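영화노트 | 공포 | 스트리밍 잡담 | 문의게시판 | 로그인

분류: 문의게시판 > 재생·자막 오류

[처리중→해결] Clavby에서 '패타리(Patari) 2' 자막이 점점 밀리는 문제, 제가 해본 것들 정리

조회 200 · 댓글 14 · 공유 5

안녕하세요, 눈팅만 하다가 처음으로 문의글을 올려요. 글이 좀 깁니다. 중간중간 해본 걸 그때그때 덧붙이는 식으로 썼더니 이렇게 됐네요 ㅎㅎ

일단 증상부터요. Clavby 앱으로 Patari 2를 보는데 한글 자막이 처음에는 딱 맞다가 뒤로 갈수록 늦어져요. 오프닝 기숙사 장면까지는 멀쩡해요. 그런데 수영장 장면쯤 가면 비명이 먼저 나오고 자막이 한참 뒤에 따라옵니다. 막판 지하실에서는 무려 11초가 밀려요. 범인이 이미 가면을 벗었는데 자막은 아직도 "거기 누구 있어요?" 이러고 있으니 무서울 수가 없죠...

아 그리고 이 영화 욕하시는 분들 많은 거 알아요. 1편 팬들이 속편은 없는 셈 치자고 하는 것도 알고요. 저는 그래도 좋아합니다! 1편이랑 비교만 안 하면 괜찮은 슬래셔예요. 각설하고.

환경
- 기기: Moltus 셋톱박스 (거실 TV 연결)
- 앱: Clavby 최신 버전, 자동 업데이트 켜둠
- 인터넷: 유선
- 음성 영어, 자막 한국어
- 다른 영화는 전부 정상

시도 1. 앱 껐다 켜기
당연히 이것부터 했고요, 당연히 안 됐습니다. 껐다 켜면 혹시 그 지점부터는 싱크가 맞을까 싶었는데 이어보기로 들어가도 똑같이 밀려 있었어요. 그러니까 재생하면서 점점 느려지는 게 아니라 파일 자체가 그 위치에서 그만큼 어긋나 있다는 얘기 같아요.

시도 2. 자막 설정 초기화
자막 크기랑 배경색 바꿔둔 게 문제인가 싶어서 전부 기본값으로 돌렸어요. 글씨만 작아졌습니다. 다시 키웠어요.

시도 3. 셋톱박스 공장 초기화
이건 하지 마세요. 진짜로요. 로그인 다시 하느라 저녁을 다 썼고 결과는 똑같았어요. 리모컨으로 비밀번호 치는 거 저만 힘든가요? 대문자 한 번 넣으려면 화살표를 몇 번을 눌러야 하는지 모르겠어요.

시도 4. 다른 기기로 재생
휴대폰이랑 노트북에서 각각 틀어봤어요. 휴대폰은 셋톱박스랑 똑같이 밀리고, 노트북 브라우저에서는 멀쩡해요!! 여기서 좀 신났습니다. 같은 계정, 같은 영화, 같은 한글 자막인데 브라우저만 정상이라니 뭔가 단서 같잖아요.
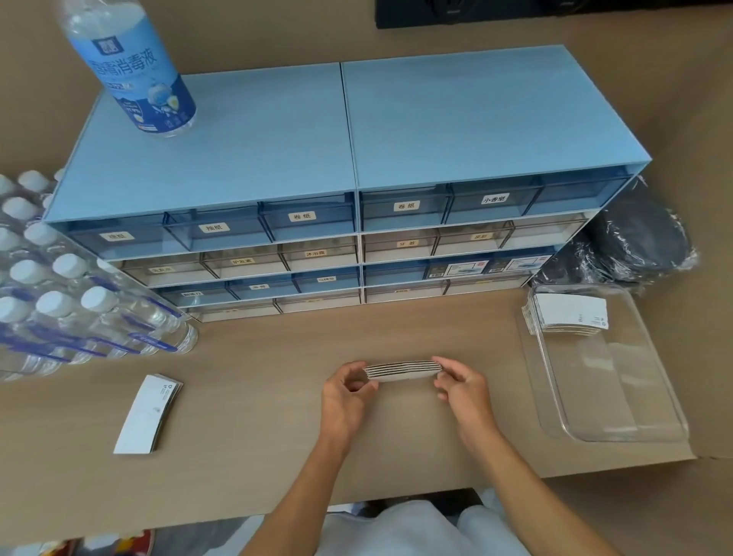
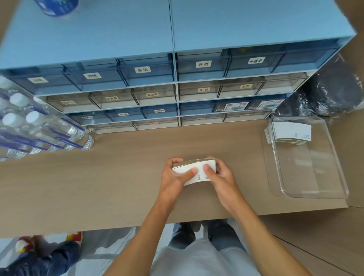 시도 5. 버전 비교
브라우저랑 앱에서 영화 총 길이를 비교해 봤는데 여기서 걸렸어요. 앱 쪽이 브라우저 쪽보다 짧게 나와요. 같은 영화인데요! 그래서 두 개를 나란히 틀어놓고 처음부터 봤습니다. (네, 이 영화를 이번 주에 몇 번이나 봤는지 모르겠어요. 룸메이트 죽는 장면은 이제 대사를 외워요.)

다른 데를 찾았어요. 제가 확인한 건 이렇습니다.
- 오프닝 끝나고 복도 걸어가는 장면: 앱 쪽이 살짝 짧음
- 수영장에서 물속 손이 나오기 직전: 앱 쪽에는 뜸 들이는 컷이 없음
- 온실 장면 끝: 앱은 바로 넘어가고 브라우저는 깨진 유리를 한 번 더 보여줌

이 컷들을 지날 때마다 자막이 조금씩 더 늦어져요. 그러니까 앱에는 극장판이 올라가 있고 브라우저에는 DVD로 나왔던 확장판이 올라가 있는데, 자막은 둘 다 확장판용을 쓰고 있는 게 아닌가 싶어요. 그러면 앞부분이 멀쩡한 것도, 뒤로 갈수록 심해지는 것도 다 설명이 되죠. 작품 페이지에는 판본 표시가 아예 없어서 저도 이게 두 가지인 줄 몰랐어요.

참고로 Whitfield 쪽에서 나온 옛날 DVD를 갖고 있어서 그것도 꺼내봤는데, 깨진 유리 컷이 들어 있어요. 브라우저판이랑 같더라고요. 먼지 털어가며 찾은 보람이 있었습니다.

시도 6. 영어 자막으로 바꿔보기
혹시나 해서 앱에서 영어 자막을 켜봤는데 이건 끝까지 맞아요. 한국어만 문제예요. 영어가 편하신 분은 일단 이걸로 보시면 됩니다. 저는 슬래셔 볼 때는 머리를 쓰고 싶지 않아서 패스했어요...

시도 7. 자막 싱크 수동 조절
Moltus 설정 안쪽에 자막 지연 조절 메뉴가 있긴 있어요. 설정 > 접근성 > 자막 > 고급, 이렇게 들어가면 나와요. 왜 거기 있는지는 모르겠고요. 자막을 당길 수는 있는데 한 번에 전체가 움직여서, 뒤를 맞추면 앞이 틀어져요. 중간에 세 번 멈추고 다시 맞추면 볼 수는 있습니다. 분위기는 와장창이지만요.

고객센터 문의
위 내용을 전부 적어서 Clavby 고객센터에 보냈어요. 첫 답변은 "앱을 재설치해 주세요"였습니다. 재설치했고, 안 됐고, 안 됐다고 다시 보냈어요. 총 길이 차이랑 장면별로 몇 초씩 밀리는지 표로 만들어서 첨부했더니 그제야 콘텐츠 담당 부서로 넘겼다는 답이 왔어요. 혹시 같은 증상으로 문의하실 분들은 처음부터 재생 시간이랑 장면을 같이 적어 보내세요. 훨씬 빨라요.

---
추가 (2020년 1월 31일)

고쳐졌어요!!! 오늘 틀어보니 앱에서도 총 길이가 브라우저랑 같게 나오고, 자막이 지하실까지 쭉 맞습니다. 깨진 유리 컷도 나와요. 고객센터 답변에는 "일부 기기에 제공되던 영상 파일을 교체했습니다"라고만 적혀 있었어요. 판본 얘기는 끝까지 안 해주시네요 ㅋㅋ

혹시 아직 밀리는 분은 앱에서 로그아웃했다가 다시 들어가 보세요. 저는 휴대폰 쪽이 처음엔 그대로였는데 그렇게 하니까 새 파일로 바뀌었어요. 다운로드해 둔 게 있으면 지우고 다시 받으셔야 하고요.

댓글에서 1편도 그러냐고 물어보셨는데 1편은 괜찮아요. 12월에 올라온 3편은 아직 안 봤습니다. 이번 주말에 볼 건데 자막 이상하면 여기에 이어서 쓸게요.

태그: 자막싱크, Clavby, Moltus, 슬래셔, 속편

댓글 14 · 공유 5 · 목록으로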